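2018-09-01

Rurthorpe club, push task, second session on the new board.

Lies Van Loon re-ran the table calibration before we started, as the arm had been sitting low towards the far side. Four touch points, then two more to check. All fine now, so the old offset is out of the config and should stay out.

Set the task up as two groups of blocks with clear board between them. The instruction is a plain sentence, e.g. "push the yellow heart towards the yellow hexagon". The students write the sentences, one of us drives. Speed limit left low. Trí Phan wants it higher for the Vadard round in October - not until the stop button has been moved within reach of the driver.

Cylinders are still the awkward ones. Push off centre and they turn away from the rod. Stars catch on a point and swing. Try shorter pushes, lifting between each.

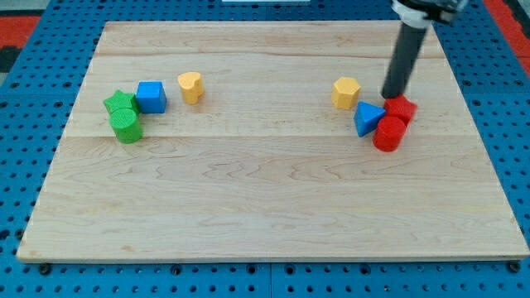

To do: rename the log folders, print the sentence sheet again, ask Gauthier for the spare rod.

Comments (2)

Trí Phan: Folders renamed. Will move the button before next session.

Lies: Keep the old config somewhere, please - I want to compare the offsets.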